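Home Explore Notifications Messages Lists Profile More

ok so Sastier got its first festival screening Saturday and I have not slept, thread

1/ for anyone just joining. Sastier is the one set almost entirely in a ferry terminal. two sisters, one ticket, a very long night. I've been going on about it since the teaser, sorry to my longtime followers

2/ line was down the block by 3. I got there at 12 because I am a crazy person. they let us in late, then there was a sound problem, then a second sound problem. whole room cheered when it finaly started

3/ theater holds 1,000 and I did not see an empty seat. balcony too. for a subtitled movie with no stars in it!!

4/ the opening. no music. just the ticket window going up and down. I thought it would lose people but the room went dead quiet and stayed that way

5/ not gonna spoil the middle. the phone call is the best thing I've seen all year. the older sister barely talks and you get all of it

6/ small gripes. the last stretch has one ending too many. and the color in the flashbacks is so yellow, like somebody spilled tea on it. my friend liked the yellow. we argued the whole way to the train
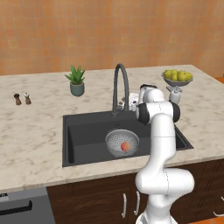

7/ someone replied already saying the festival cut is 12 minutes longer than the one Doneo is putting in theaters, and that the harbor walk is what got dropped. if thats true I'm going to be so annoyed. the harbor walk is where the younger one finally gets mad. you need it

8/ checked Doneo's page, it just says "running time to be confirmed." so who knows. not panicking yet. panicking a little

9/ Q&A after was short, they had to clear the room for the next thing. somebody asked about shooting nights and the answer was 40 nights in a real terminal, working around the boats. you can tell. everyone looks wrecked and I mean that in a good way

10/ also they wrote the part of the dog the week before. the dog!! best performance in the movie, come at me

11/ release stuff, as far as I know: limited in October, then wider if it does ok. Doneo did the same with Rerkasero and that one never made it past the big cities so PLEASE go opening weekend if its near you

12/ and if you haven't seen Rerkasero, fix that. slower, meaner, same kind of long takes. the wedding scene alone

13/ people asking if I caught Kinoshita too. no, same time slot, other side of town. who makes these schedules. trying for the rush line at the second showing, will report back

14/ longer review when I've had some sleep. typing this on my phone with 3 percent left so if I stop mid

15/ found an outlet. go see Sastier. bring a snack, its long, and don't sit in the front row like I did, my neck is done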